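The desk is finally clear

12/20/19

Well, it took me most of my last vacation day of the year, but I can see the top of my desk again. All of it! I'd kind of forgotten what color it was (pale, with that pinkish-beige grain, prettier than I remembered). I've been promising to post about this since summer, so get comfortable, this one rambles.

Some background for anybody new. I bought this desk secondhand two winters ago when we moved into the Plirnham Street apartment, and it went straight into the corner of the back bedroom, because that was the only wall left. For about a month it was a lovely desk. Then it became the place where the mail went. Then the mail got company: a sewing project, a bag of bulbs I never planted, the printer, the box the printer came in, two lamps, and a stack of library books I'm too embarrassed to talk about.

The rule I set myself was that everything had to come off before anything could go back on. I have tried the other way, where you sort as you go, and I always end up sitting on the floor reading an old recipe magazine at four in the afternoon. So this time I spread a bedsheet over the bed and just carried. Armful after armful. The bed disappeared and I started laying stuff down the hallway, which the cat took as a personal gift.

Then came the sorting. Paper was the worst of it. I threw out 279 pieces, and yes, I kept a tally on the back of an envelope, since I had a bet going with myself that it would be over 200. Warranty cards for things I don't own anymore! Takeout menus! A whole folder of instructions for a Tarawneh bread machine that I gave away before we even moved. I also found 36 pens, and I sat there and scribbled with every single one of them. The ones that worked are in a jar now and the rest are gone, except for a green one that I like the feel of and am keeping even though it's dry. Don't argue with me about it.

Things that turned up that I was really happy to see: my good scissors, the spare mailbox key, a birthday card from my grandmother that I thought had been lost in the move. I put the card in the nightstand drawer where it should have been the whole time.

Now for the cables. I'd been dreading the cables. The printer, both lamps, the laptop charger and the speaker all ran over the back of the desk in one big gray clump, and the clump had been collecting dust since the day we moved in. I pulled everything out, wiped each cord down with a damp rag, and wrapped a bit of masking tape around each plug with a name on it. One cord didn't belong to anything I could find. It's in the closet with a question mark on it.

My big plan is to run them all down through the hole in the desktop, the way you're supposed to. I'd had a stack of folders parked on top of it all this time. I ordered one of those Flerell under-desk trays to hold the power strip, and it's supposed to come in January, so for now nothing is going through there and I'm charging the laptop in the kitchen like a college student.

Cleaning the top was the fun part. Warm water, a drop of dish soap, a soft cloth wrung out really well, and then a dry towel right behind it. There was a coffee ring near the front that I thought was permanent and it came up with a little baking soda paste — I let it sit while I ate lunch. I had bought a bottle of Walatley furniture polish for the occasion and then decided against it. The top didn't need it, and I don't love a desk that feels slick under my arms. It'll go on the bookcase instead. 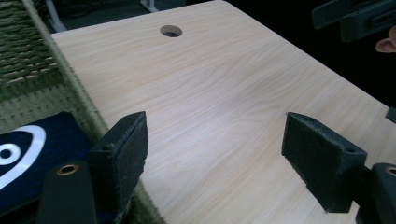 So the question now is what gets to come back. I've been pretty strict so far. The laptop, obviously, once it has somewhere to plug in. One lamp (the tall one went to my sister, who has wanted it forever). The jar of pens can stay if it stays on the left. The printer is moving to the low shelf in the closet, which means getting up every time I print something, but I print maybe once a month and it was taking up a third of the space.

The sewing is harder. I'd love to be able to leave a project out overnight, and the hallway table is too narrow for the machine. I might try a basket on the floor under the window and see if I really do put things away in it. My track record says no, but it's nearly a new year and I'm feeling hopeful!

Mail is banned. There's a hook and a little tray by the front door now, and I've told everyone in the house, including the cat.

I'll do an update when the tray shows up and I've had a chance to crawl around underneath with a screwdriver. If any of you have put one of those up on your own, tell me in the comments whether I need to drill first. The library books are in the car, and I'm dropping them off tomorrow morning before I lose my nerve.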